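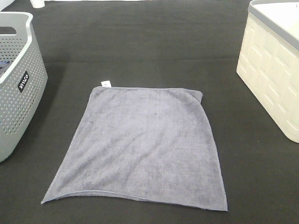
Ticket 3531 – Start-state rule for towel folding, cell 2
Opened by: Valentina Fuentealba, Lulwood site
Component: Prevon task rules, section on cloth placement
Status: open, waiting on Clallach

I'm reopening the argument about the start-state rule, because the version we were sent can't be followed as written. It says the cloth must be "flat, square to the work area, and free of raised edges" before a run may begin. By that wording the gray towel laid out between the basket and the bin fails on two points: it sits a little skewed, and the edge lifts slightly near the top right corner. The care tag pokes up from the top edge too, and the rule has no word on tags at all. I would start a run from that layout without a second thought. So would the people who wrote the rule, I suspect, and that is my complaint.

What I did

Went back through the reject log for July. 381 starts were logged on this cell and 302 of them were passed by the operator on shift. I pulled a handful of the rejected ones and could not tell them from the passed ones. One shift rejects for a curled hem, the next one lets it go. Neither is wrong, given the text.

Asked Casado for the tolerance they use in their own cell. Got a copy of the same sentence back.

Tried the obvious fix, which was to smooth and square the cloth by hand until it met the wording. It can be done. It takes longer than the fold does, and every time you press one corner down you move another. I don't see what we learn from a robot that only ever meets a towel somebody has fussed over.

Reply from Clallach support

The wording is meant to keep start states repeatable. Please have operators use their judgment on small deviations and reject only where the deviation is significant. Can we close this?

My answer

No. "Significant" is the same problem with a longer word. If judgment is allowed, the rule should say so and say where it stops. Right now we have a strict sentence that everybody quietly ignores to a different degree, and then a pass rate in the monthly report that people treat as if it measured the robot.

Proposed text

1. The cloth lies in a single layer, fully unfolded, clear of the containers on either side.
2. Any rotation is accepted as long as the whole cloth is inside the work area. Write the rotation down if the run is part of a comparison.
3. Raised or curled edges are accepted unless the cloth has doubled over on itself.
4. Tags may point any way. Don't tuck them under.
5. Containers go back to their marked spots between runs. Check this before looking at the cloth.
6. A rejected start gets a reason from the list. "Looks off" is not on the list.

Item 5 matters more than the rest, in my opinion. A basket that has crept inward changes the approach path, and the current rule never mentions containers. I have no proof that this has cost us runs – the log has no field for it – but I'd like to stop guessing.

Second reply from Clallach support

Items 1, 3 and 4 look fine to us. Item 2 may conflict with the comparison set in ticket 3595, where square placement is assumed. We'll check with the Prevon team.

Note added by V.F.

Read 3595. It assumes square placement and doesn't say how square, so I can't see what there is to conflict with. If they want a number, they should give one in degrees and tell us how the operator is supposed to measure it with a cloth that has no straight edges once you put it down.

Until there's an answer, cell 2 runs on the proposed text, and starts are logged with "draft rule" in the comment field so they can be separated later. Old rejects stay as they are. I am not going to re-score them against a rule that didn't exist yet.

Next step: Clallach to confirm item 2 or send a tolerance. Leave the ticket open.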